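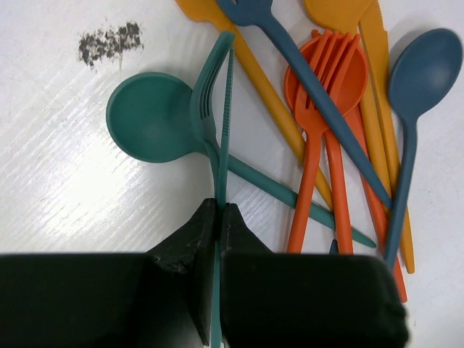 負けて笑えるゲームに、久しぶりに会った

正月にたっぷり食べたぶんを取り返そうと思って、家庭用のダンスゲームでも買うつもりでいたんです。ところが店のサイトをうろうろしているうちに、気がついたら『Jakomora』をダウンロードしていました。運動にはまったくなりません。ソファに沈みこんだまま夜中の二時です。しかも三日連続。

『Jakomora』は、最大四人で遊ぶ協力型の渡し船ゲームです。渡し船ゲームなんてジャンルがあるのかと言われると困るんですが、ほかに呼びようがない。プレイヤーは川の町で小さな船を一艘あずかっていて、客と荷物を対岸に届けます。舵、櫂、積み荷、それから見張り。この四つの持ち場を人数ぶんで分けあって、流れと風に文句を言いながら向こう岸をめざす。着いたら客が降りて、運賃をもらって、また次の客。やることはこれだけです。

これだけなのに、最初の晩は一度もまともに岸に着けませんでした。

わたしが舵、友人のパルヴィーン(オンラインでは Parveen Chaudhry と本名で堂々と入ってきます)が櫂。ふたりとも「右」と言うんですが、わたしの右は船首から見た右で、彼女の右は画面の右なんですよ。船はくるくる回って、ヤギを連れたおばあさんが川に落ちました。ヤギは泳いで帰ってきて、おばあさんは桟橋でずぶ濡れのままこちらをにらんでいます。運賃はもちろんゼロ。あんまりにらまれるので、ふたりで五分くらい笑いが止まりませんでした。

作ったのは Ondia という小さなスタジオで、中心にいるのはミロヴァン・ヴクチェヴィッチとオスカリ・ペルコネンのふたり。メールで少し話を聞かせてもらいました。ペルコネンさんによると、最初の試作ではちゃんと船が沈んだそうです。沈むとやり直しで、試しに遊んだ人がみんな無口になってしまった。それで沈没をやめて、かわりに落ちた客が怒って桟橋に立つようにしたら、急に部屋がうるさくなったんだとか。

「失敗した人が黙ってしまうゲームは、ぼくらには作れないと思いました。ふたりともよく失敗するので」

いい話だなあ、と思いながら読んでいたら、次の行に「ヤギは最初から泳げました」と書いてありました。そこは譲れなかったらしいです。

手触りの話もしておきますね。櫂の操作は左右のスティックを前後に倒すだけなんですが、水の重さがちゃんとあります。流れに逆らうときはコントローラーがぶるぶると小さく震えて、ふっと軽くなる瞬間がくる。そこでもうひと漕ぎ入れると、船がすうっと滑るんです。これが気持ちいい! 三日目にようやくこのコツがわかって、それからは客を乗せずにただ川を上ったり下りたりする時間が増えました。稼ぎは減る一方です。

客は全部で335人いて、ひとりひとりに名前と行き先と、ちょっとした機嫌があります。何度も同じ人を乗せると話がすこしずつ進んで、結婚式に向かっていたはずの青年が、つぎに乗ってきたときはなぜか花束を持ったまま帰ってくる。理由は教えてくれません。そのまたつぎに乗せたら教えてくれるかもしれないので、わたしは朝いちばんに桟橋で彼を探しています。

町は五つ。わたしがいちばん好きなのは霧の町 Jirura で、ここは見張り役がいないとほとんど前が見えません。見張りは鐘を鳴らせるんですが、鳴らしすぎると対岸の住人に怒られます。音楽もここが抜群にいい。ランディ・ミットブーの書いた曲で、木管がぽつぽつと鳴っているところに自分の鐘が重なるんです。ヘッドホンで遊んでほしいけれど、四人でわいわいやっているとまず聞こえません。どうしたらいいんでしょうね。ひとりの夜にもう一回行ってください。

さて、気になったところ。

ひとりで遊ぶと、やっぱり忙しすぎます。持ち場をボタンで切り替える方式で、櫂から舵に移ったときには船はもう岩に向かっています。相棒としてコンピューターの船員を雇うこともできて、パラチャという名前の無口なおじさんが来てくれるんですが、この人がまあ働かない。というより、櫂は漕ぐのに積み荷をいっさい見てくれないので、樽が転がるたびにわたしが走るはめになります。慣れると憎めなくなってくるものの、最初の数時間はちょっとつらいかもしれません。

それと文字が小さい! うちのテレビだとソファから客のせりふが読めなくて、結局床に座って遊びました。設定に文字の大きさの項目はあるのに、「ふつう」と「すこし大きい」の差がほとんどわからないんです。スタジオに伝えたら、五月のアップデートで直すつもりとのこと。待っています。

オンラインの接続は、わたしの環境では200回をこえる渡しのあいだに切れたのが13回でした(渡しの回数は船着き場の帳簿に、切断の回数も律儀に「霧で見失った」として記録されるんです)。切れても船はその場で待っていてくれるし、戻れば続きからできます。ただ、ちょうど急流の真ん中で見失われると、残された側はかなり必死です。

先週はウスマン・ブットという、レース系のゲームが異様にうまい知り合いも誘って三人で漕ぎました。うまい人が入れば楽になると思うでしょう。彼は最短の線を読んで最高の速度で突っこんでいくんですが、客はみんな速いのが嫌いなんですよ。岸に着いたとき、船に残っていたのはヤギだけ。ヤギは満足そうでした。運賃はヤギのぶんだけ出ました。

それ以来ウスマンは積み荷係です。樽を端から順に縛って、ほどけないかどうか二回ずつ確かめています。本人はいちばん向いている仕事だと言っていて、このあいだは舵を代わろうかと聞いても断られました。今夜は四人目が見つかったので、はじめて全部の持ち場が埋まります。行き先は Jirura、花束の青年がまた桟橋にいるといいんですが。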